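Open day at the Lerken lab, Findalton
August 12, 2019

I took the bus out to Lerken because I wanted to know whether a machine could clear up after my family yet. There were 40 of us on the morning tour, split into groups, and I got the one led by Cengiz Soylu.

First stop was small parts. He said sorting loose bits into a tray is a job every workshop has and few people want, and that picking up one piece is still much slower than doing it by hand. The grip has to be firm enough to hold and soft enough not to flick the thing across the room.

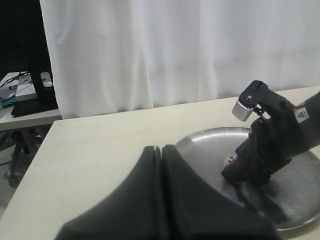
Montserrat Mateos said she ran a packing line for 9 years and would not give up a single person for it at this speed, though she would take one for the night shift, when she could never find anyone anyway.

Soylu didn't argue. His figures for the month were 198 tries at the parts job, and he wouldn't give us the success rate until the write-up is done. Laundry he called a long way off. Wiping a table is closer, if somebody takes everything off it first.

The next part was about tidying up games, which is the chore I came for. A die is small and a paper board lies flat, so fingers have very little to get hold of. I asked about putting the lot back in the box. He said the lid is a separate problem.
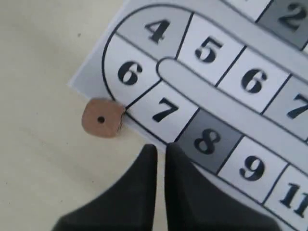
Board and die on the table, Lerken open day.

Coffee was in the hall at the end and the bus back leaves from the Duman side, two stops past the main gate.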